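Grakincombe Keyboard Forum
Board: Switches, Caps and Maintenance
Thread: Rattle on Backspace and Enter, Wedari 87

tern_and_gable
Posted 7:12 pm

Bought second-hand in August. Factory linear switches, plate-mounted stabilisers, PBT caps. The alphas are fine. Backspace ticks on the upstroke if struck left of centre, and Enter does it to a lesser degree. The space bar is acceptable.

So far I have reseated both caps and swapped the switch under Backspace with the one under Pause. No change in either case. I'd like to avoid pulling the plate if possible. Is there a fix from the top side?

solderwick
Posted 7:40 pm

Swapping the switch and getting the same tick rules out the switch. It's the wire moving in the stabiliser housing. Dielectric grease on both ends of the wire, applied with a syringe from above. Cap off, stem pressed down, needle into the gap where the wire enters. A very small amount per side. Cycle the key and listen again before adding more.

Colour of yours? The early ones shipped with a thinner wire.

tern_and_gable
Posted 8:05 pm

Green case, cream alphas and F9 to F12, lighter green on the F5 to F8 block, sage on Backspace. Legends are dark grey. No idea of the production run, as the sticker on the underside has been removed.
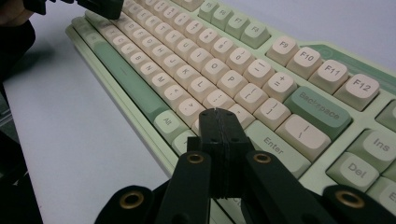
Backspace is the one I care about. I type for a living and make a lot of errors. The cap itself sits level when pressed on by hand, and there is no visible warp along the lower edge when I put it on a flat surface.

Kidel
Posted 8:31 pm

Disagree with grease from the top. It works for a few months, then migrates and you get a sluggish return. Balance the wire first. Remove the stabiliser, lay the wire on a sheet of glass and tap each end. If one end lifts, bend it back with pliers until it sits flat. Grease comes second and you will need less of it.

Yes, it means opening the case. Seven screws on mine, one of them under the rear foot.

solderwick
Posted 8:44 pm

I've had syringe-greased stabilisers running for two years with no sluggish return. If it migrates, the grease is too thin or there is too much of it. An unbalanced wire usually ticks on one side only, I'll grant that, and the OP does say left of centre.

tern_and_gable
Posted 9:02 pm

Left only on Backspace. On Enter it's both sides.

Reinaldo Guerra
Posted 9:20 pm

Then they are two separate faults. Backspace: wire out of true, as Kidel says. Enter: dry housing, as solderwick says. You'll have the case open for the first, so do both.

Before closing it, put a strip of fabric tape on the PCB under each stabiliser foot. Pollock sells a 12 mm roll that can be cut down with scissors. Keep it clear of the switch holes.

If you want to finish the surfaces as well, 400 grit on the stem faces is too coarse. Leave them alone.

Kidel
Posted 9:26 pm

Agreed on the tape. I'd still degrease the Enter housing before adding anything. There may be factory lube in there that has gone gummy.

tern_and_gable
Posted 9:51 pm

All right, opening it up. Pliers and glass I have, grease is on order. Will post once both keys are back in.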